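3.2 Collection of demonstrations by the student teams

The second part of the project was carried out as a taught practical in the spring term, under the supervision of Getachew Admasu and Yeshi Asfaw at the Kerusholm teaching laboratory. Students were asked to build a small set of human demonstrations for a household tidying task and to use it to train a policy for the Nollus two-arm platform. The practical had been run once before with teleoperated demonstrations only. In that earlier year most of the available hours were spent learning to operate the arms, and the recordings that resulted were slow and contained long pauses. For the present study the students recorded their own hands instead, wearing marked wristbands.

Each team worked at floor level on carpet, with a collection of books, pens and waste paper and one basket. The task sheet asked for the paper to be placed in the basket and the books to be stacked, in whatever order the wearer preferred. No fixed starting layout was given. Teams were told only that objects should overlap and that the basket need not stand upright at the outset. This last condition was added at the suggestion of the students, who had found in a pilot session that an upright basket led every wearer to begin in the same way.

Wrist pose was estimated from square fiducial markers attached to the bands. Several markers were fitted to each wrist so that a usable view would remain when the forearm turned. Where no marker could be read, the pose was interpolated across gaps of up to 8 video frames, and longer gaps were removed from the training data. Figure 4 was taken during the paper-gathering stage of the task.

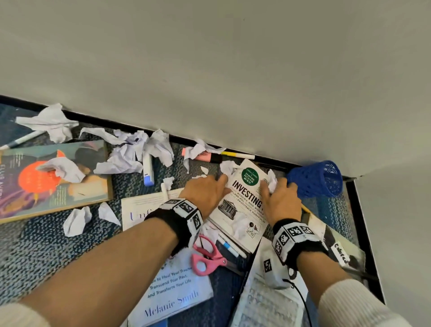 Figure 4. Demonstration of the tidying task, with marker bands worn on both wrists.

The teams differed a good deal in how they approached the work. One group cleared all the paper before touching a book, and held to this order in every recording. Another picked up whatever lay nearest, which gave more varied data but made the later division into steps much harder. The supervisors did not correct either approach. It was considered more useful for the students to meet the consequences of their choices at the training stage, and the written reports suggest that most of them did so.

Loose sleeves were a recurring difficulty. Where a sleeve slid forward over a band, the tracking software (Ekinci, in the version supplied to the teaching laboratory) could lose the wrist for the remainder of a reach. From the second session onward, wearers were asked to check their sleeves before each recording, and a line to this effect was added to the task sheet. Crumpled paper raised a separate problem. It has no stable shape, and the students who attempted to label each piece by outline soon gave this up in favour of a single point at the centre of the grasp.

3.3 Processing and division of the data

Recordings were cut by hand into single actions, each beginning when the hand started to move towards an object and ending when it was released. Every team divided its own recordings and then exchanged a portion with another team for checking. Disagreements arose mainly over actions in which both hands were in use – for instance, where one hand steadied a book while the other collected paper beside it. After discussion it was agreed that these should be kept as one action and given a separate label.

The combined set held 2000 actions, of which 25 per cent were kept back for testing. Two versions of the policy were trained with the Zavo toolkit, one on the full training portion and one on single-handed actions alone. Students were given access to both versions in February, together with the complete label files, and were required to explain in their reports at least one failure of each. The results of these trials on the Nollus platform are given in Section 4.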